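Search this site
Search
Clear

Speaker notes – "Labels on the things we pick up", Soledad Aravena

Start with the drawer at the Stornach workshop. Up to 200 tools and small appliances went through it in one January. Most had a maker's label. Few had a label that helped the person using them.

Say what I mean by a useful label. It's short, it sits near the hand, and it can be read at arm's length. Mention the Marneck trial here, then move on. Don't read out the table.

Next slide. Give people a moment to look before talking.
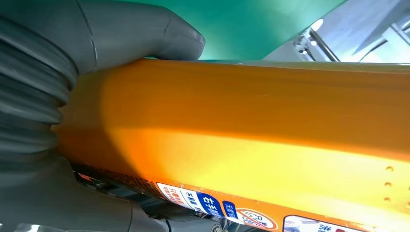

Reading time: 1 min

Orange plastic body, stickers along the lower edge. The blue label says 右手, "right hand". Two characters, white on blue. There's a smaller blue one beside it, also in Chinese, and a white sticker with red and dark text. Stay on the blue one.

Ask the room: who labels left and right at home? Wait for hands.

Then the Horia list – 1,940 items, sorted by where the label sits. Handles, lids, undersides. Undersides are the problem. Skip the Zúñiga section if we're past 3:40.

Last point is on color. Pick one for "which hand" and keep it for that. Questions after, handouts are by the door.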